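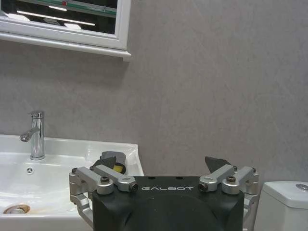

Bathroom basin, single-lever faucet. Rusty ring at the drain - see below.

Tips > Bathroom > Basins & Faucets

Quick notes on keeping a white basin white. Typing this between jobs so excuse the spelling.

Brown ring round the drain

Usually rust or iron in the water, sometimes both. Bleach won't shift it and can set it darker. Don't bother.

What works - lemon juice or plain white vinegar on a folded paper towel, laid right over the metal ring. Leave 18 minutes, maybe go and do the mirror. Then baking soda on an old toothbrush, small circles, rinse. Second go if its an old stain. Still there after three goes, the finish on the drain itself has gone and you're looking at a new drain. Not expensive.

No steel wool. It leaves tiny bits behind and they rust too, so you end up with more spots than you started with. Same for those green scouring pads on glossy ceramic, they dull it and dull ceramic holds dirt.

Never vinegar and bleach together or one right after the other. Bad fumes. Rinse well and leave it a day if you've already used bleach.

The overflow hole

Everybody forgets this one. If the basin smells and the drain is clean, it's the overflow. If the cover pops off, take it off and soak it in hot soapy water. If it doesn't, leave it alone and work through the gaps - bottle brush if it fits, pipe cleaner if not. Baking soda down with a small funnel, then a cup of warm vinegar, wait, then a kettle of hot tap water (not boiling, ceramic can crack). Every couple of months is plenty.

Chrome faucet

Wipe dry after the last person at night. That's most of it. Limescale at the base where it meets the basin - wrap a vinegar rag around for 9 minutes, no longer, chrome doesn't love acid. Rinse, dry, buff with an old T-shirt. Tip of the spout gets crusty underneath where you never look. Sandwich bag of vinegar, rubber band, same time limit.

Drippy lever is normally the cartridge. Turn the water off under the basin first. Ask me how I know.

Stuff on the ledge

Soap and sponges sitting flat on the ceramic leave a slimy patch and then a mark. Lift them up on something with feet, or move them. Anežka Rusnák wrote in to say she puts hers on a cut-down piece of shelf liner and rinses it when she does the basin. Good idea, I've stolen it.

Mirror cabinet over the basin

Bottom edge collects toothpaste and drips. Damp cloth along it before you do the glass, or you'll drag it all over. Spray the cloth and not the mirror - spray runs down behind the edge and thats where black spots start. Shiny ceiling lights overhead show every streak so check from the side when your done.

Next to the toilet

Tight gap between basin and tank? Cloth over a ruler, slide it down. Flush button, quick wipe with bathroom cleaner whenever you do the seat. Separate cloth from the basin one please.

More on hard water next time, incl. the showerhead. Got a stain I haven't covered, send it in, I do read them.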